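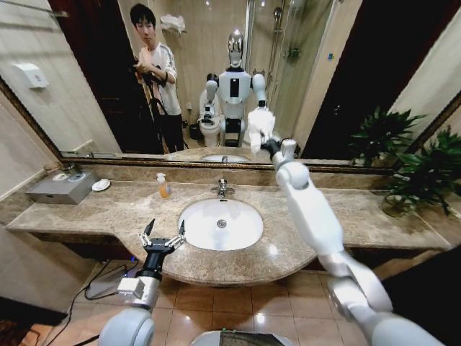 The vanity, first floor bathroom. Orange soap on the left, greenery on the right, marble all the way between.

Galleries > Rooms > Bathrooms > The Marble One

Reading time: 3 minutes

Every house has one room that was decorated by somebody with more confidence than the rest of the family. In ours it is the bathroom on the first floor of the old place on Galang Street, which my aunt bought with the vanity already in it and which I have now inherited, faucet and all.

The house was finished in a hurry and the bathroom was not. My aunt always said the builder ran out of money everywhere else. I have seen the kitchen, and I believe her.

The notes below go with the photo at the top, for anyone who wants the tour.

THE COUNTER
Polished marble in beige-brown, with darker speckles and veining. The color hides toothpaste, face powder and most of a spilled coffee, and I have tested all three. I used to want white marble. Then I stayed a week with a friend who has white marble and spent it apologizing.

THE BULGE
The front edge swells out around the basin like a man who has just been asked to hold his breath for a photo. I have caught a hip on it at six in the morning more times than I care to report. The edge is thick and rounded, so the hip survives. My cousin calls it "the balcony."

THE BASIN
Oval, white, set in from underneath. I will say this for an undermount: you wipe the counter and everything goes straight over the side, with no rim to collect the evidence. The drain is a plain round chrome one. My aunt's earring went down it in July and she talked about that earring until the following July.

THE FAUCET
One lever, chrome. There is a school of thought in this family that a room this grand should have had two gold taps shaped like swans. I don't belong to it.

THE SOAP
A clear pump bottle, orange liquid. Nobody under twelve has ever taken one pump of it when four were available. There is a small white oval soap dish as well, over on the left, for visitors who believe in bars.

THE MIRROR
A wide one on the wall, with a thin border in gilt and dark brown. The man who wants to sell me a new vanity, one Dexter Saludo of Urnent Bath & Tile, quoted me 900 for a replacement mirror and then, when I said nothing, 895. I have kept saying nothing. It's a strategy — we'll see where it bottoms out. The mirror stays either way. It doubles the room, and it is the only thing in the house that makes the plant look like two plants.

THE PLANT
Leafy, dark green, in a clear glass vase at the right-hand end of the counter. It has been steadily taking over that corner and leans out past the edge to see who's coming. I give it fresh water when I remember and compliments when I don't. Please stop suggesting that I trim it.

THE FLOOR
Beige ceramic tile, glossy enough to give you back the lights. Handsome, and completely merciless to anyone in socks. I keep meaning to get a mat. I bought one in Sondirton for 75, took it home, and found it was the wrong beige. You would not think there was a wrong beige in this room. It's in the hall now.

The upstairs bathroom gets its own gallery once I have found something nice to say about the green tub. The Purberg cousins may send suggestions.

COMMENTS (4)

tilda_r
We had that exact curve in our last house. My hip sends its regards to your hip.

Corner Grout
Reseal the marble once a year if you haven't. Drop some water on it and if the spot goes dark, it's time. Orange soap left in a puddle can mark a light stone too, so I'd put a little tray under the pump.

marguerite
Trim the plant.

Bo in Purberg
The tub is avocado, not green, and I will be sending more than one suggestion.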